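Skiltar Community Oral History Project
Second progress report to the Clerus Fund
9/18/19

Hi everyone,

Archie Ogilvie here again. You asked for something a little less stiff than my first report, so I'm taking you at your word and writing this the way I'd tell it to you over coffee. The budget sheet is attached separately and I've tried to keep money talk out of these pages, apart from one bit near the end where I ask you for something.

The big news is that we finished the Grutthorpe interviews! When I last wrote we were stuck, mostly because half the people on our list were out with the boats and the other half wanted to wait until the first half got back. Then the weather turned in early summer and everyone was home at once, and we did more recording in three weeks than we had all spring. We now have 16 full interviews from the village, plus a handful of shorter chats that people started on the front step and didn't want to move indoors (lots of wind on those, sorry in advance).

What people want to talk about has surprised me. I went in with a neat list of questions about the cannery, and I got answers about the cannery, but they tended to run out after ten minutes. Then somebody would mention the dances in the net loft, or the winter the road washed out, and off we'd go for an hour. I've stopped fighting it. I keep the cannery questions in my pocket and ask them when there's a lull. The net loft dances now have their own folder, and I think they'll end up as their own chapter in the booklet. Three different people claim to have been there the night the stovepipe came down, and their stories don't match at all, which I love.

Transcribing is the slow part, as I warned you it would be. We have 1,031 pages typed and checked so far. "Checked" means a second person has listened all the way through with the pages in front of them and fixed the place names, which the typing service gets wrong in very creative ways. Grutthorpe has come back to us as Grow Thorpe, Groat Hope and once as Grandpa. I've made a word list for the typists with all the local names, boat names and fishing terms on it, and the last few batches were much cleaner.

The back-and-forth with the families takes time too. Everybody who sits for an interview gets their pages in the mail with a stamped envelope, and they can cross out anything they like before we put it in the archive. Most cross out nothing. A couple crossed out a cousin. One woman sent hers back with four extra handwritten pages about her mother's bread oven — better than anything I got out of her in the room — and we've typed those up and put them with the rest.

On to the younger crowd. Part of the grant was for getting high school students involved, and we've been running afternoon sessions on how to ask a question and then be quiet long enough to hear the answer. It's harder than it sounds, and I include myself in that. We also added a "work now" strand, where students set the old stories about jobs next to what jobs look like today. It gets the kids talking right away.

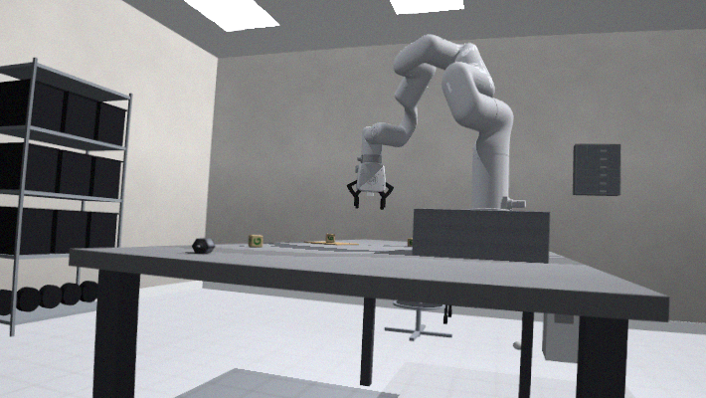 A simulated lab with a white robot arm over a gray table.

The best thing to come out of those afternoons was a question from a ninth grader, who wanted to know why we only ask people about jobs they got paid for. Good point! We've rewritten the question sheet, and it now has a whole section on looking after children and parents, mending, gardening, and the phone calls somebody always had to make when a boat was late. I went back to two of the earlier families with the new questions and got wonderful material both times.

A few things haven't gone well. The MacAulay tapes, the older recordings I was so excited about in my first report, are in worse shape than we hoped. There's a loud hum on most of them and a couple have been recorded over with what sounds like a ball game. I've sent the three best ones out for cleaning and I'd like to hear the results before we spend anything on the others. We also lost our room at the Skiltar library for most of August while the floors were done, so the listening station is behind. The headphones and the bench are bought, they're just sitting in my hallway.

Now the ask. We budgeted for 1,000 copies of the booklet. Between the schools, the family copies and the people who keep stopping me at the grocery store, I don't think that will do it. The printer's price for 2,000 is a good deal better per copy, and I can cover most of the difference by moving the leftover travel money across, if you're okay with that. The figures are on the second tab of the budget sheet. I'd need a yes or no before we send the pages off in November.

Still to do before then: finish checking the last Grutthorpe batch, pick the photographs with the families, get the listening station out of my hallway, and chase the missing permission slips (I know who you are, and so does your aunt).

Call me any time, mornings are best.

Archie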